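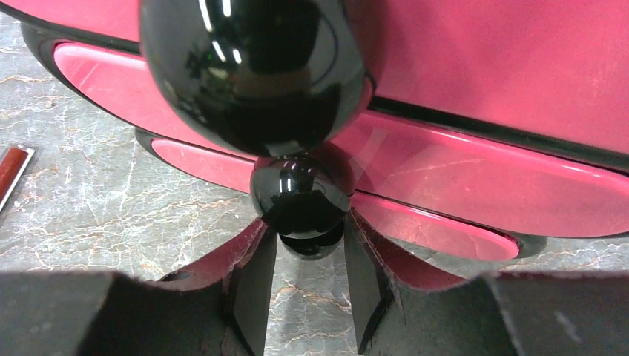 Piret Sproģis wrote in after my last post to say her depth node goes haywire on anything shiny, and could I please cover that before grasping? Sure thing, Piret!

Glossy black is about as mean as it gets for a depth sensor. You get holes in the middle and stray points floating behind, and the planner happily aims at the floating ones. Let's fix that first.

Open the Momstead config and set hole_fill to 2. Then turn on the color mask, so the outline comes from the RGB image and the depth only has to get the surface height right. I also set min_cluster to 243 points, which throws out the reflection junk. Restart the perception node (it won't reload on its own — I lost an evening to that) and check the cloud in the viewer before you let anything move.

Next up, objects sitting on busy patterns. A chessboard is my favorite test, with all those hard edges under a toy block.

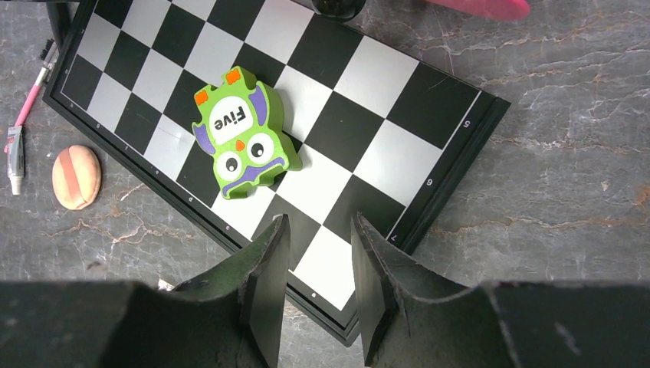
Doesn't the segmenter just grab a square along with the toy, a reader asked in the comments? It sure can! Mine did until I fit the support plane first and dropped everything within 4 millimeters of it. Flat print disappears and the chunky stuff stays.

Run the plane fit from the hover pose, average 7 frames, and save the result. Then call plan_grasp with dry_run on and look at where the fingers would close. If the approach line leans, your plane is off, so go back and fit it again — don't fudge the grasp offset. Once it looks straight, switch dry_run off and keep the speed low for the first go.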